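Home > Publications > Housing and Daily Living > Interviews

Folding on the bed: a conversation with the laundry and linen adviser at Trurngate

Published July 16, 2020

The Trurngate residential service has employed a laundry and linen adviser for 19 years, and the present holder of the post has been in it for the last 6. The service manages 392 flats across two sites, Joly House and Arnell Court, most of them with one bedroom and very little storage. The adviser visits new residents within a month of their moving in and helps them to establish a routine for washing, folding and putting away. The interview was conducted for the Housing and Daily Living series, and the adviser asked to be referred to by post only.

The first question concerned the place where folding is done. Guidance issued by the service had for many years recommended a table at waist height. The adviser withdrew that recommendation in April of last year. "Very few of our residents have a table large enough," the adviser said. "Those who do are using it for meals, for post, for the television. When I asked people where they folded, nearly all of them said the bed, and they said it as though they were owning up to something. I saw no sense in telling them they were wrong."

The revised guidance accepts the bed as the usual surface and sets out how it may be used well. Bedding is to be made up or taken off before the clean clothes are brought in. Pillows are moved to a chair. A flat cover of some kind is laid over the mattress, so that the clothes are kept apart from the bedding and the surface is a little firmer under the hands.

"A soft quilt is the worst thing to fold on," the adviser said. "The garment sinks, the sleeve goes off to one side and you end up smoothing the same piece again and again. Put a mat or a tightly woven cover over it and the work goes much faster."
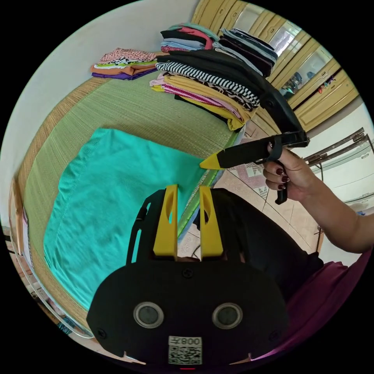 The choice of cover occupies a full page of the guidance, and the adviser considers the space well spent. Woven mats are preferred to blankets, as garments slide on them easily and lint does not collect. A green woven mat spread across a bed will hold several stacks of folded clothes towards the top and still leave room lower down for one large piece, such as a turquoise garment with a knit surface, to be laid out flat. The adviser described this division of the bed as the most useful habit a resident can acquire. "Finished work goes to the far end and stays there," the adviser said. "The near end is for whatever you have in hand. People get into difficulty when the two are mixed."

On the matter of stacks, the adviser was more cautious. The service does not prescribe a height, and residents differ in how they prefer to sort. Some arrange clothes by wearer, some by drawer and some by colour. The adviser has no objection to any of these, provided that heavier items are placed at the bottom and that stacks are carried to the cupboard one at a time.

"A tall stack looks like an achievement, and I understand that," the adviser said. "The trouble comes when the thing you want is in the middle of it. You pull, and the rest comes with it. I would sooner see low stacks, even if they cover more of the bed."

Long garments were discussed at some length. Dresses, tunics and loose trousers do not lie well on top of smaller items, and the ends tend to hang over the side of the stack. The guidance suggests that they be folded in half lengthways and then in three, or kept back until the end and taken directly to a rail. Knitted pieces should be folded and not hung, with the sleeves brought in across the back.

The adviser was asked whether residents follow the advice once the visits have ended. A second visit is offered after the first, and around 2 in every 6 residents accept it. "I do not inspect anybody's cupboards," the adviser said. "If someone tells me they can find a clean shirt in the morning, I am content with that. Several have gone back to their own methods – and some of those methods are better than mine. The lengthways fold came from a resident at Arnell Court."

A printed version of the guidance, produced under the title Zudance, is given to every new household at both sites. The next edition will include a page on drying indoors during the winter, a subject on which the adviser receives more enquiries than any other. Residents who wish to arrange a visit may leave their flat number at the reception desk at Joly House or Arnell Court.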